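Fernness Course Prerequisites: README

Hi, and thanks for downloading this! I put the files together while I was working in the advising office at Fernness College, mostly to answer a question I kept getting from sophomores: "If I switch majors now, what do I still have to take first?" The catalog does answer it, but the answer is spread over a lot of pages, and the departments don't all write their prerequisites the same way.

What you get

There are three files, all plain CSV with a header row.

courses.csv has one row per undergraduate course: code, title, department, credits, and the term it's usually offered.

prereqs.csv has one row per pair, so a course with two prerequisites shows up twice. The column called "kind" says whether the requirement is hard (you can't register without it), soft (the instructor can waive it), or a corequisite you take in the same term.

notes.csv is everything I couldn't squeeze into a table. "Junior standing or permission of the chair" lives in there, and so does the placement test business for first-year math. Please read it before you build anything a student might rely on!

How I made it

I copied the catalog text by hand into a spreadsheet, department by department, and then Aileen Javier went through it a second time from the registrar's side. Where we disagreed we asked the department. Elisa Colombo sorted out the music courses, which have their own ideas about what a credit is (ensembles repeat, lessons come in half units, and the juries count for nothing but are required anyway). Engineering was the slowest by far – the combined five-year program lists some graduate courses as if they were undergraduate ones, and I went back and forth on those until I finally left them in with a flag.
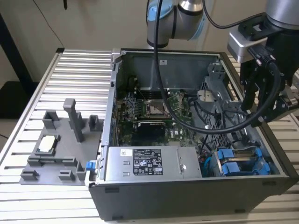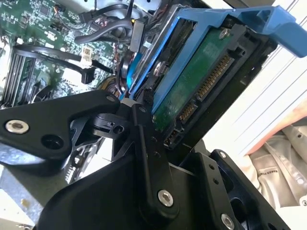
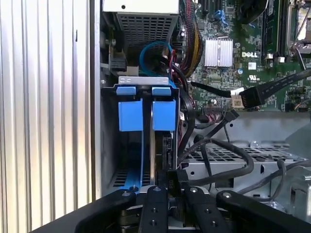
Desktop computer with the case open, gripper in view.

Things to watch out for

Cross-listed courses appear under each of their codes. If you're counting courses, use the column "same_as" to fold them together or your totals will come out too high.

Transfer credit isn't covered at all. Fernness accepts up to 60 credits from other schools, and how those map onto our codes is decided case by case. I tried to write it down once and gave up.

Some prerequisites go in a circle. Settimio Ferraro found a pair in the biology listings where each course asks for the other, and I've kept it exactly as printed. If you load the pairs into a graph tool, check for loops first.

Titles are spelled the way the catalog spells them, including the typos I noticed. I'd rather you could search for them – and fixing them is an easy job if you need clean labels.

Using and citing

Use it for whatever you like, class projects included. If you publish something, please mention the Fernness Course Prerequisites files and link back to this page. Student names, grades and enrollments were never part of this, so there's nothing private to strip out.

Corrections

Send me the course code and what the catalog says now. I go through the mail in July, when the new catalog comes out, and post an updated set after that. Older versions stay in the archive folder.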